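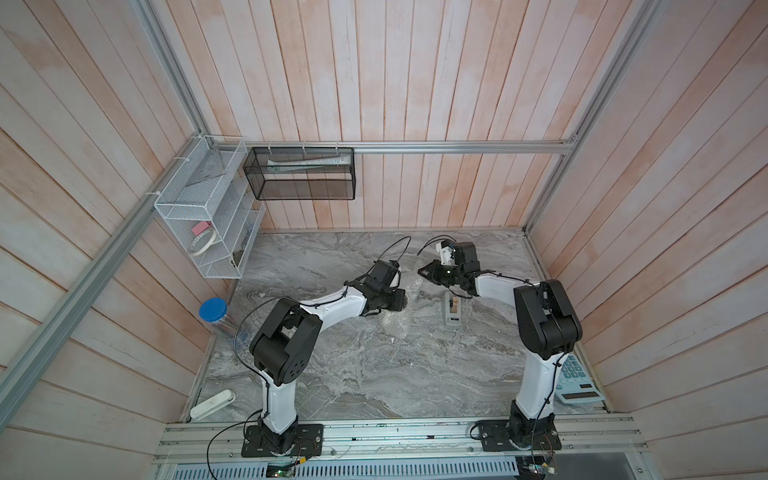
Journal > On the Road > Trains

07/10/2020
by Simone Pacheco

My friend Marlene and I had been promising each other a long train trip for years, and last May we finally ran out of excuses and booked one. We each packed one bag (mine was enormous, hers was the size of a loaf of bread) and met on the platform at Rangel with a thermos and far too many sandwiches.

I should say that I am a talker on trains. Marlene is a reader. She had a fat library book with her and every intention of finishing it before we reached the coast, and I had promised to leave her in peace until at least lunchtime. I lasted until the second station, when a couple got on with a cake.

It was a proper cake too, in a tin with a tea towel knotted over the top, and the woman carried it down the aisle the way you'd carry a newborn. The seats across from ours were theirs. Her name was Heloísa Coutinho and her husband was Gervásio, Gervásio Caldeira, and they were on their way to Plernness for his sister's birthday. Well, I asked what kind of cake it was. You would have too!

Orange and almond, from her mother's recipe, with 6 eggs in it. We got onto mothers after that, and then onto kitchens, and then Gervásio told us how the two of them had met at a dance where he'd gone with somebody else entirely. Heloísa corrected him on the colour of her dress. They've been married 53 years and I gathered the dress has been under discussion for most of them.

Marlene's book was closed by then, I noticed, with her glasses folded on top.

Somewhere past Vetwood the train stopped in the middle of a paddock and stayed there. Signal trouble, the conductor said, and he came back twice to say it again. An hour went by, then a good bit more. The café car ran out of everything except mustard. We shared out our sandwiches, egg for them and cheese for us, and Gervásio taught us a card game whose rules I am fairly sure he was adjusting as he went along, as he won every hand but one.

And then Heloísa looked at her husband, and he looked at the tin, and she untied the tea towel. I protested, I really did, but not for very long. She cut it into 12 with his pocket knife and sent him down the carriage with it. A young mum with twins got two pieces.

"His sister doesn't even like orange," she told me.

We swapped addresses before Plernness and I got a card from them at New Year, with the recipe copied out on the back in tiny blue handwriting. I've made it four times now. Mine sinks a bit in the middle. Marlene says to leave it in longer, and she still hasn't finished that book.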